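How I Reset My Desk in 20 Minutes (Shared Office Edition)

Posted June 30, 2024

I used to be the person who "organized" by making taller piles. Then our team at Jultik moved to an open floor with low partitions, and suddenly my piles had an audience. Heidrun Haslinger sits across from me and keeps the cleanest desk I have ever seen on a working adult, so I asked her how she does it and then changed about half of it to suit me. What follows is my version. I do it on Friday afternoons with my headphones on, and it's weirdly the best part of my week!

What you need

A couple of desk trays or organizers (mesh is great, more on that in a minute)
A microfiber cloth, slightly damp
A dry cloth or a paper towel
One empty bag or box for stuff that's leaving
A pen and a few sticky notes
A timer, or your phone

You don't need to buy a matching set of anything. I started out with the lid of a shoebox and it held my papers just fine for two months.

Step 1: Take everything off

Yes, everything. I know it's tempting to slide things around and wipe between them, but you'll end up keeping the same clutter in a slightly different order. Put it all on your chair, or on a neighbor's empty desk if they've gone home (ask first, I learned that one the hard way with Ataberk Coşkun and a very full mug of tea).

Empty the organizers too. Turn them upside down over the trash can and give them a tap. The amount of eraser dust and staple bits that falls out of mine every single week is a mystery to me.

Step 2: Wipe the surface

Start at the back and pull toward yourself so you're not pushing crumbs into the gap behind the desk. Damp cloth first, then dry. If you have a light-colored desk, look at it from a low angle and you'll see all the cup rings you missed. For those I use a tiny drop of dish soap on the damp cloth and go in circles. Dry it properly before any paper goes back down!

Step 3: Sort into four piles

Set your timer for five minutes here or you'll start reading old notes. I always start reading old notes.

Every day: the notebook you're using right now, your pen, your charger, whatever you touch before lunch.

Once a week: reference papers, the stapler, spare sticky notes.

Somewhere else: the mug that belongs in the kitchen, the scissors you borrowed, the sweater. These go straight in the bag.

Gone: dead pens, receipts, the instructions for a gadget you don't own anymore.

Test the pens. All of them. I found 21 pens in my first big cleanout and threw out more of them than I'd like to admit.

Step 4: Give each tray one job

My old mistake was putting a bit of everything in every tray, and then having to dig through both to find a paper clip. Now the front tray is only for what I'm working on, and the one farther back is for things that can wait. If something doesn't fit either job, it doesn't get tray space.
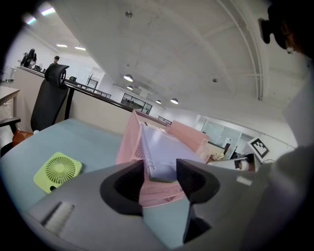 Notebooks deserve their own paragraph because I went back and forth on them for ages. I like a spiral-bound one kept in a tray with tall sides, as it stays put when I bump the desk and the cover doesn't get bent. One notebook in the tray at a time. The second you add another, loose sheets start sneaking in between them, and then you've got a pile with walls around it. Finished notebooks go in the drawer with the month written on a sticky note on the front. Mine go back to October and I really do look things up in them.

Mesh trays are my favorite for this kind of thing. You can see what's in them from the side, and the dust mostly falls through where you can wipe it up. The one downside is that small stuff gets stuck in the holes, so paper clips and pushpins need a little lidded tin. I use an old mint tin. Heidrun uses a proper container from Mayrhofer, the stationery store near our tram stop, and yes, hers looks nicer.

To clean mesh, use an old toothbrush, dry, and brush along the seams and corners. If it's sticky, wash it in the sink with warm water and stand it on its end to drain. Towels leave fuzz all over it, so let it air dry.

Step 5: Do the awkward stuff

This is the part I skipped for years.

If you keep a small desk fan, unplug or switch it off and get the dust off the slats. A soft makeup brush is perfect. Brush from the middle outward and then wipe the outside with your damp cloth (wrung out really well). I do mine every week in summer and I sneeze a lot less.

Next, look under and around your chair. Bags migrate. Mine used to live right where the wheels go, and I ran over the strap so many times that it frayed. Pick one spot and keep it there, preferably somewhere people won't trip on their way past. A stick-on hook under the desk works if your bag is light. My lunch bag is fine on one, my laptop bag pulled it off the same afternoon.

Wipe the armrests while you're down there. Just trust me.

Step 6: Put things back slowly

Every-day things go within reach of your writing hand. Once-a-week things go behind them or in a drawer. Then stop, even if there's space left over. I like to leave a clear patch big enough for an open notebook and my elbows, and I guard it pretty fiercely.

Sit down and pretend to work for a minute. Reach for your pen, your water, your notebook. If you have to stretch over something, swap it now while you still care.

How long it takes

The first time took me 60 minutes, mostly because of the drawer. Now it's 20 with the wiping, or less if I've been good about receipts. If you only have five minutes, do the front tray and the mug and call it a day.

A few questions I get from coworkers

Does the color of the trays matter? Nope, but I keep mine tidier when I like looking at them.

What about cables? That's a whole separate post and I'm still arguing with mine. Velcro ties for now.

What if you share the desk? Give each person one tray and put a name on it. Ataberk does this with the morning shift and they've had one fight all year, over a highlighter.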